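Cleaning dust out of a desktop computer at home

Posted in: Workshop and study

My computer is seven years old and it still does everything I need. In last October it began to make a noise like a hair dryer each time I opened a big spreadsheet. A shop in Cairns wanted 80 dollars only to look at it, so I decided to clean it myself. Now I do it two times a year and I have collected these tips. They are for a normal desktop computer, the kind with a side panel which you can take off. For laptops I have no experience and I prefer to say nothing.

Before you open it

Shut down the computer properly, switch off at the back, and pull the power cable out of the wall. After this press the start button for five seconds. Unplug also the monitor, the keyboard and all the rest. If you are not sure where each cable goes, put a small piece of masking tape on it and write a word.

Choose a place where dust is allowed to fly. I use the bench on the veranda when there is no wind, otherwise the laundry. Never on the carpet. Put an old bed sheet under the computer, a light-coloured one, so that a fallen screw is easy to find.

What I use

A Phillips screwdriver, size 2. A soft paintbrush, 25 mm wide, which has never seen paint. Cotton buds. A can of compressed air or a small electric blower. A microfibre cloth, a little damp, for the outside only. An egg carton for the screws.

About the egg carton: write on each cup where the screws come from. Side panel screws and drive screws look the same but often they have a different thread, and if you force the wrong one you will spoil the hole.

Opening and first look

Most side panels are held by two screws at the back. Take them out, slide the panel backwards and lift it away. Touch the bare metal of the case with your hand before you touch anything inside, and do it again each few minutes, especially in dry weather. I wear cotton clothes for this job and no wool. 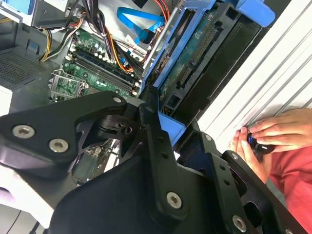
Do not be in a hurry to pull things out. For an ordinary cleaning you don't need to remove any card or any memory. My neighbour Lewis Forsyth removed all of his the first time, and then he spent a whole Wednesday evening finding out why the screen stayed black. One memory stick was not pushed in completely.

The fans

Hold the blades still with one finger or with a cotton bud while you blow. When a fan is spun by the air it can turn much faster than it was made for, and the bearing suffers. Brush each blade on both sides, from the centre to the outside, then blow again with short puffs. Keep the can upright. If you tilt it, cold liquid comes out.

The metal fins of the cooler are where the thick grey felt collects. Brush along the fins, never across, they bend easily. If the felt is very old you can lift it with tweezers in one piece.

Filters

Many cases have a mesh filter at the front or at the bottom, and many owners don't know about it. Mine was so full that it looked like a piece of cloth. Wash it with lukewarm water and one drop of washing-up liquid, shake it, and let it dry for one full day. Do not put it on the heater, the plastic frame will go out of shape.

Please don't use

The household vacuum cleaner inside the case. It can build up static, and it also swallows small screws. Furniture spray. Wet wipes. A big workshop compressor at full pressure.

Closing again

Look one time that no cable touches a fan. Put back the panel, tighten the screws by hand and then a quarter turn more. Start the computer and listen for one minute. A ticking sound is nearly always a cable against a blade, so switch off and look again.

If the computer stands on the floor, raise it a little. I made a low stand from two pieces of shelf, 200 mm wide, with felt pads under them. Since then the bottom filter needs much less washing.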